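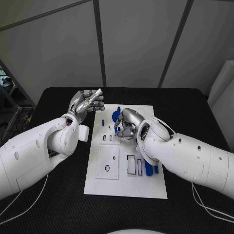 Page last changed: May, 16:40, by Aino Hakala (fixed the shift table, added Arnar's note)

Bench 2 notes, two-arm cell

Back on the parts board today. Arnar wanted the blue round parts first because that is the step the assemblers on the Dinia line complain about most. Small pegs, a disc that has to sit flat, and your wrist turned the same way for a whole shift. If the cell can take that step and leave the rest, most of them would call it a fair trade.

Ran 40 attempts before lunch with the settings from last week. 34 counted as good under our own rule (part seated, no hand correction). The other six were all disc attempts, none were pegs. Arnar thinks the fingers close a little early when the hand comes in pointing down. I think the approach is too steep. We will try his fix first as it is one number to change.

Left hand holds the long white piece while the right one works at the top of the board. On the manual bench people do the same thing with the left hand and don't notice it, so it never made it into the work instruction. Add it. Whoever trains the next group at Nurkix should have that written down.

Cables: the white ones still lie across the tabletop on both sides. Fine for bench work, not fine for the line. Ask Hallgrímsson for the clip set they quoted in the spring, and ask for the price again as the old quote has run out.

Talked with the second shift for 22 minutes at the changeover. Main points, as I wrote them down:

Who clears a stop? At the moment it is me or Arnar. On the line it has to be the assembler standing there, and they want to be shown, not handed a sheet. Agreed.

Pace. They don't want the cell setting the pace for the manual stations after it. Right now a full board takes the cell longer than it takes a person, so the worry is the other way round, but it will change. I said we would put a buffer rack between the cell and the next station. Nothing has been ordered yet.

Pay grade. Looking after the cell is a different job from pressing in pegs and they want to know if it is graded differently. I can't answer that. Passed it on to the Fondum office and wrote back to the shift that I had done so.

One person asked if there would be fewer of them next year. I said the plan I have seen moves two people to inspection and removes none, and that I have not seen a plan past that. Putting it here so that what I said is on record.

Shift table for the trial (corrected, the first version had Arnar down twice):
Early: Aino on the cell, two assemblers on manual boards
Late: Arnar on the cell, two assemblers on manual boards
Changeover: both of us, at the bench

To do
- change the close timing, then repeat the disc step only
- new approach angle if that does not help
- work instruction: left hand support
- clips from Hallgrímsson
- buffer rack drawing, check the aisle width first

Arnar's note, added later: close timing moved back, 7 disc attempts, all seated. Too few to say much. Will run a full set on the late shift and leave the count on the whiteboard.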